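4.2 Containers and the claim of a natural category

Earlier work on household sorting tends to treat "container" as a group that people simply see. We doubt this. The Kollent inventory, which most later studies borrow without much comment, puts trays, bags, boxes and pouches under one heading on the grounds that each can hold something else. Takagi (Hiyori Takagi, in the January round of comments on our draft) defended the heading as good enough for tabletop work. It may be, if the only question is where an item goes when the table is cleared. We are less sure it tells us anything about how the items are handled on the way there.

Consider the rigid case first. A clear plastic tray keeps its outline wherever it is put. The one in Figure 3 has raised rims, rounded corners and a shallow rounded recess molded near one end, and it sits flat on a white surface. Its floor is transparent, so a long orange strip is visible through it. A rater asked to label this view has to decide whether the strip is in the tray, under it, or part of it. The Kollent guidelines offer no help, and in our rating exercise the 25 raters did not agree. We do not think more training would have fixed the problem. The category assumes that the inside of a container can be told from its outside at a glance, and with clear plastic under bright light that assumption is weak.

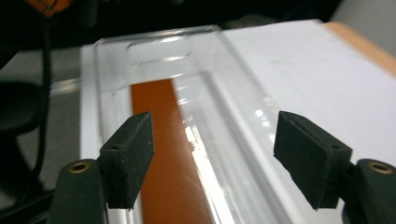

4.3 Soft items and the problem of "empty"

Cloth bags make matters worse. The Nusia coding scheme asks raters to mark each container as full, part full or empty, and reports high agreement. We tried the same three labels and found the agreement hard to reproduce. Our suspicion is that the Nusia raters were shown bags that stood upright or hung from a hook, where the shape gives a fair hint of what is inside. A bag lying on a table gives much less.

The white bag in Figure 4 shows the difficulty. The fabric is crumpled and bunched, one handle has curled into an arch that rests on the table, and a teal stripe along the top edge runs off at a slant. A flat reddish-brown board is partly hidden under the cloth. Is the bag empty? Some raters said yes because it looked slack. Others took the board for its contents. The view alone does not settle the matter, and we see no honest way to enter either answer as ground truth. Nor is the stripe the help it was said to be. Arriaga's rule, that a band of trim marks the opening and so tells the rater which way the bag faces, works for a bag laid out flat and breaks down once the cloth folds over itself. 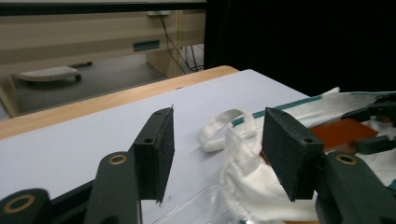

One reply is that such cases are rare and can be dropped. The Viranen sorting study did this, setting aside 27 items as "unclear" before computing agreement. We find the practice hard to defend. The dropped items were mostly soft or see-through, so the cleaned set leans toward cardboard boxes and other things that were easy to label from the start, and the high score that follows says little about a table in ordinary use.

A weaker version of the container heading might survive. Raters could be asked only what they can see of an item's edges and what overlaps it, leaving "in" and "empty" for cases where someone has handled the item and looked. This gives up most of what made the heading attractive, and we have not shown that it would hold across other rooms or other sets of items. Our own set was small, and the two views discussed above caused trouble. They cannot tell us how often such trouble comes up, a question we return to in Section 5.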